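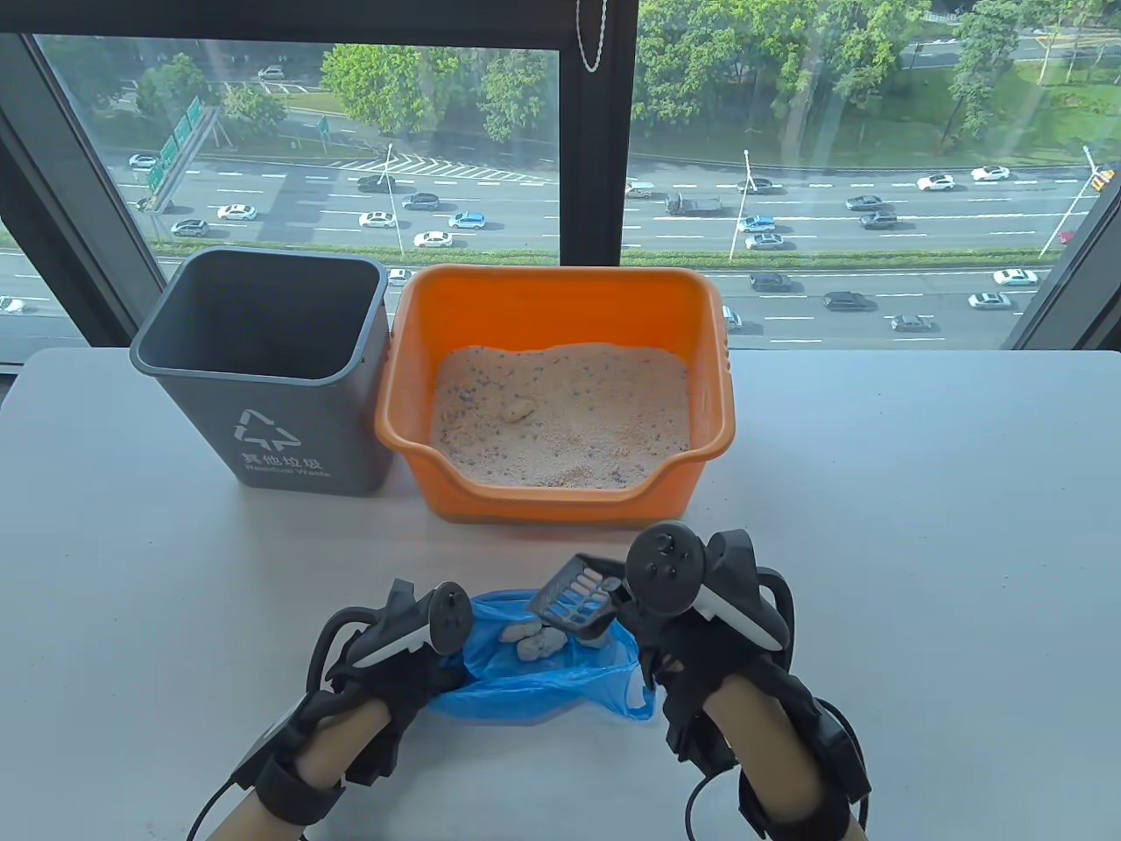
The Cat at Levov

Finn Lenz put the litter in the blue bag and thought about the lease.

The lease said no animals. It said so on page 4, between the paragraph about window cleaning and the one about balconies, which the building did not have. He had signed it in October. The cat had come in January, in a carrier with a broken latch, from his sister, who was moving to Medina and could not take her.

"She's old," his sister said. "She sleeps. You won't know she's there."

The cat's name was Stakis. She was in the bedroom now, behind the closed door, complaining.

He worked at the white table by the window because his back hurt when he bent down to the floor. He would wipe it after. The orange basin went on the right and the gray bin on the left, and he scooped and shook and tipped. Down below, the highway went past in all its lanes. He had chosen the apartment for that view. People told him it must be noisy, but with the window shut he heard almost nothing, and at night the headlights put him to sleep.

The rent had gone up by 2,000 at the start of the year. He had meant to write to the Levov office about that. If he wrote to them, someone might come by, and if someone came by, they would find the cat. So he had paid it.

He stopped with the scoop over the bag. There was a knock.

Stakis stopped complaining. She had never once been quiet when he asked her to.

"Who is it?" he said.

"Flarkomus, from downstairs."

Finn knew the name from the mailboxes. He put down the scoop, looked at the basin, and looked at the door. There was no place to hide a basin full of litter, so he left it where it was and opened the door a little.

The man in the hall was small and wore a brown cardigan. He held a paper sack against his chest.

"You have a cat," said Mr. Flarkomus.

"No," said Finn.

"I hear her at five in the morning. She runs over my bed."

Finn said nothing. Behind him, in the bedroom, something fell off a shelf.

"Mine died before Christmas," Mr. Flarkomus said. "Fourteen years in this building. I had 2 cans left and I didn't like to throw them out." He held out the sack. "It's the fish kind. Does she eat fish?"

"I don't know," Finn said. "I've only had her a week."

He opened the door the rest of the way. Mr. Flarkomus came in, saw the table, and went over to the window.

"You should tie that bag twice," he said.

Finn tied it twice. Then he went to let her out.

Print this story
E-mail this story

More short fiction
The Elevator Key
Soup for the Night Shift
My Uncle's Second Boat
A Room in Medina
What the Plumber Left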